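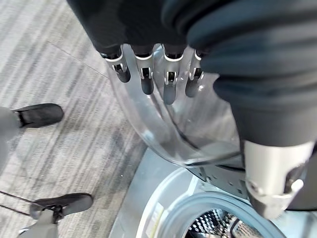
*Fingers on the door bowl at the Terkico open day, 6/25/24.*

I went because Svenja Auer had a spare pass and I had an afternoon to kill. I've been to enough of these things to know the routine: lanyard, bad coffee, somebody in a fleece vest telling you that housework is nearly over. Terkico had taken a carpeted hall out past the rail yard for it, and the sign at the desk said they were capped at 200 visitors. It felt like most of them were standing in front of me.

The laundry demo was what everyone had come for. They ran it 4 times over the afternoon and I stayed for 2, mainly because after the first one I wanted to see whether I'd been unfair. I don't think I had.

The job was to deal with a front loader. Open the door, put towels in, close the door, press start. Rupert Prantl did the talking for Terkico, and he's good at it. He talked for so long before the first run that a kid near me sat down on the floor.

Then the robot went at it, and okay, I'll give them the hands. Four fingers side by side, silver joints, dark rounded tips, and they came down on that clear plastic bowl in the door without any banging. I expected a clunk. The door of a washer is an awkward thing to handle when you think about it, slippery and curved and hung on a hinge that wants to go its own way, and the thing managed it. Svenja whispered "that's really something" and I had to agree with her, which I don't enjoy.

But the time! From the start signal to the door being fully open, I had 60 seconds on my phone. Prantl called this "deliberate." My mother would call it something else. The towels went in one at a time, and one of them hung over the rubber gasket for a good while before the second arm noticed. On the later run the towel behaved and everybody clapped like it was a rocket landing.

Also, it wears shoes. Black ones with rounded toes. I asked Beat Kofler, one of the engineers minding the thing, if they were for grip or for looks, and he said "both," very quickly. There were cables going across the carpet toward an ankle too. I asked if it could do the same routine with nothing plugged in. He said that was a different demo. I asked when that one was on and he said it wasn't on today.

Questions I wrote on the back of my program and didn't get far with:

- Who moved the washer into place, and how many tries did it take to find the spot?
- What happens with a fitted sheet?
- What does it do with a sock in the pocket of a pair of jeans?
- Price. (Prantl: "We're not discussing price at this stage.")

Jarrah Whitcombe was there and we argued about it all the way back to the parking lot. Jarrah's view is that I'm grading a toddler on its tax returns, and that a year ago the hand couldn't have touched that door without shoving it. Fine. I wasn't there a year ago. What I was sent, in the invitation, was a line about "the end of laundry day," and I'm going to hold them to their own line. If the invitation had said "come watch a very careful hand open a door," I'd have gone home happy and written a nicer post.

I would like to see it in somebody's actual basement, with a low ceiling and a washer that walks when it spins. Kofler took my email and said they might do home visits later on. I've had no word so far.

Coffee was bad, as predicted. The little almond cookies were excellent and I took extra for the drive.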